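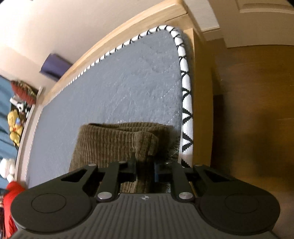
The brown corduroy on the bed, folded into layers.

I have been reading about folding again, which I promised Heloísa I would stop doing.

It started in July, when we moved the spare bed into the back room and I had to find somewhere for everything that used to live in the chest that used to live in the back room. Most of it was cloth. Blankets, curtains from two flats ago, a tablecloth the size of a tennis court, and the corduroy, which I bought by the metre in Conceição because I was going to make cushion covers. I have not made cushion covers. I have owned it for long enough that I've stopped calling it "the cushion fabric" and just call it the corduroy, as if it were a lodger.

So I went looking for the proper way to store it, and the proper way to store it, according to the internet, is any way you like so long as you feel guilty about the others. One site says roll, never fold. One says fold, but refold every season along different lines. A third wants acid-free tissue between the layers, and sells acid-free tissue. I don't doubt that museums do this. I do doubt that anyone's cushion covers have been ruined by the want of it.

The claim I see most often is that corduroy must never be creased against the rib. Fold with the ribs, they say, or you'll get a line across the pile that won't come out. This sounds right, in the way lots of things about cloth sound right, and I'd believe it more if any of the people repeating it had tried both ways and shown the results. They haven't. They've all copied one another, right down to the phrase "crush the pile", and I'd put money on there being one woman somewhere who wrote it down first about velvet.

Rasha, who sews properly and gets paid for it, was less scornful than I'd hoped. She said yes, you can get a mark across the ribs, and yes, it mostly goes with steam and a soft brush, and that the real trouble is leaving a heavy pile of other things on top for three years. Then she asked how long I'd had mine and I changed the subject.

Anyway, the bed. Every folding guide tells you to work on a "large, flat, clean surface", and then the photographs show a dining table that could seat a parliament. I haven't got that. I've got a kitchen table with a fruit bowl that can't go anywhere else, and I've got floor, which has the dog's opinions all over it. The spare bed is the only big flat thing in the house, and until we put sheets on it, it's a bare blue-grey mattress in a pale wooden frame and it does the job quite well. The mattress has a bit of grip to it, so the cloth stays where you drop it. On a polished table corduroy slides off the minute you turn round, usually the whole lot, usually slowly enough for you to watch.

The drawback is that a mattress gives. You smooth one half down, lean across to do the other, and your hand sinks and drags the first half out of line. I have seen it suggested that you slip a board underneath. If I had a board that size lying about I'd have used it as a table.

There's also a method going round (Érica sent it to me, with three exclamation marks) where you pick the cloth up by a pinch in the middle, let the sides hang, and lay it down already halved. It looks lovely in the video. I tried it on a tea towel and it was fine. I tried it on a fitted sheet and it was as bad as everything else you can do to a fitted sheet. On the corduroy it half worked. Thick ribs don't hang, they sort of lean, and what you end up with is a fat ridge down the middle and two halves that don't quite agree on where the corners are. You then have to do all the squaring up you'd have done in the first place. Érica says I'm pinching it wrong. There's always that.

What I've settled on is dull. Lay it out with the ribs running away from you. Bring the two long edges together, so the fold goes the same way as the ribs (I know, I know, I'm hedging my bets). Smooth from the fold outwards. Then roll it up loosely from one short end, so there's no hard crease across at all. It makes a fat sausage that doesn't sit on a shelf as tidily as a square would, and it won't go in a drawer, but it will stand up in the corner of a wardrobe behind the coats.

I did look at buying something for it. Kisten do a fabric box with a lid, a nice plain thing, and then you see the price is 400 and remember that what you're protecting cost a good deal less than that. Fenumville market had cardboard ones for 20, slightly bowed, smelling of someone's garage. I came home with neither and used an old pillowcase. Cotton, washed, open at one end. I'd be interested to hear what the box does that the pillowcase doesn't, and "looks nice on a shelf" is a fair answer, it just isn't the one on the label.

Tarcísio's view is that the best way to store cushion fabric is as cushions. He has said this more than once. He has also had a tin of paint for the back gate since before we were married, so I'm letting that go.

The curtains are next, and I'm dreading them, as they're lined and the lining is longer than the curtain. The tablecloth I have given to my neighbour Laiba, who has the dining table for it, and who folded it into a perfect rectangle in the hallway, in the air, with nothing underneath, while telling me about her boiler.

If anyone has kept corduroy folded across the ribs for a good few years and then opened it up, please leave a comment and say what it looked like. I mean your own corduroy, please. I've had enough of everyone's aunt's.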